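Thread. A used dual-socket server board, a chassis that came with it, and memory that has to go in the right slots. Notes are mainly so I can find them again. 22/02/2023

Background: the machine was bought from Durnley, a surplus dealer in Onderport, in January. Sold as a bare chassis with board, power supply and fans. No memory, no drives, no rails. The price reflected that.

It replaces the old file server in the workshop, which has done its job for a long time on consumer parts and has started to log disk timeouts under load. The disks test clean. I suspect the controller. I'm not going to chase it any further.

The new one gets the name Vuna. The old one is Gentile. There is no system to the names.

Before anything is plugged in, the board gets cleaned. Surplus machines have usually spent years pulling air through from front to back, and the dust ends up in the heatsink fins and the slots. Fins are easy. Slots need more patience.

What I use: a soft antistatic brush, a hand blower, a vacuum with the nozzle held well back from the board. Brush toward the nozzle. Hold fan blades still with a finger if you are blowing air through them. A fan spun by an air jet is a small generator, and the bearing doesn't enjoy it either.

I don't use canned air inside memory slots unless the can is upright and has been standing for a while. Liquid propellant leaves residue on the contacts.

Slot inspection. Take a flashlight, hold it low and to one side, and look down the length of each slot. You want two even rows of contacts. A bent one shows up as a break in the line of reflections. Do it before installing memory. Afterward you are diagnosing through error codes, and that takes an evening.

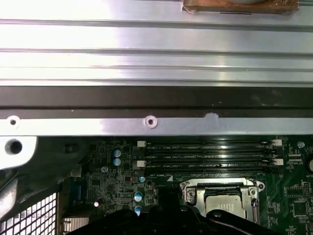 CPU1 memory bank, slots empty. Ribbed metal panel and rail above.

Slot labels. The silkscreen reads DIMMn_CPUn: slot number first, then the socket it belongs to. Good practice on the part of whoever laid the board out. I have had boards where the slots were marked A1, B1, A2, B2 and the socket was left to the imagination.

The part that catches people: the label sits next to the slot, and with the slots stacked this close it is easy to read it against the wrong neighbor. Find a label at the end of the group, where only one slot can own it, and work inward from there. Check against the manual if you have it.

I didn't have the manual. Rosario Fontana had a PDF for a closely related board and sent it over. The population table matched the silkscreen as far as I could check it. Thanks, Rosario.

Population rules, as given in that PDF:
Lowest-numbered slot first.
Same capacity and rank across a channel.
Both sockets filled the same way if both processors are fitted.
With one processor fitted, only the CPU1 slots are live.

The last line matters here. I am running a single processor for now. Anything put in the CPU2 bank will sit there looking installed and will not be counted.

Memory: registered ECC, 4 modules, matched part numbers, bought as a pulled set. Registered and unregistered modules fit the same slot physically. The key notch doesn't protect you. Read the sticker on the module.

Installation, for those who have only done desktop boards. Open the latches fully. Line up the notch. Press at both ends together, straight down, until the latches come up by themselves. If you are closing a latch by hand, the module isn't seated. Take it out and start again.

Force required is more than feels right. Support the board if it flexes. On this one the standoffs are close enough to the slots that I felt no movement.

Latches on old boards are brittle. The plastic has been warm for years. Open them with a thumb, slowly, and never with a screwdriver. A broken latch is survivable, because the slot itself still holds the module, but you will think about it every time the machine throws a memory error.

Airflow. Worth sorting out while the lid is off. Server memory expects moving air across it, and the fans in these things are loud at full speed. The temptation is to unplug one or swap in something quiet. I would wait until you have temperatures under load to look at.

Cables should run along the sides, clear of the memory and the fans. Mine came with the old SATA bundle still tied up with wire. I cut it off and will use new cables at the right length.

Small screws. Chassis metalwork tends to have more screw holes than screws by the time it reaches a second owner. Put back the ones that carry load or ground the board. The rest I leave until I find out which thread they use. The Durnley people included a bag of mixed screws, which was decent of them, and so far none of them fit.

Check for a loose screw under the board before applying power. Tilt the chassis each way and listen. It takes ten seconds.

First boot plan: one module in the first CPU1 slot, no drives, no cards. If it posts, power off, pull the cord, wait, add the rest. Then a memory test.

Memory test: I let it go 24 hours minimum, 48 if the modules are pulled stock. One pass tells you very little. Marginal modules tend to fail once they have been warm for a while.

Demetrius Van Dusen asked why not buy new memory and skip the test. I would test new memory too.

He also asked about power draw. No figure yet. I will put a meter on it at idle with the drives in and post the number. Gentile idles at 26 watts with its disks spun down, and I don't expect Vuna to get anywhere near that.

To do before the weekend: thermal paste, new CMOS battery, clear the old BIOS settings, find the power cord with the correct plug.

The CMOS battery is worth changing on any board of this age as a matter of routine. A flat one gives you a wrong clock at each cold start, and after that certificate errors and file times that make no sense.

Will add to this thread when the memory test is done. If anyone has the actual manual for a board with this labeling and not the sister model, I would like a copy of the jumper page.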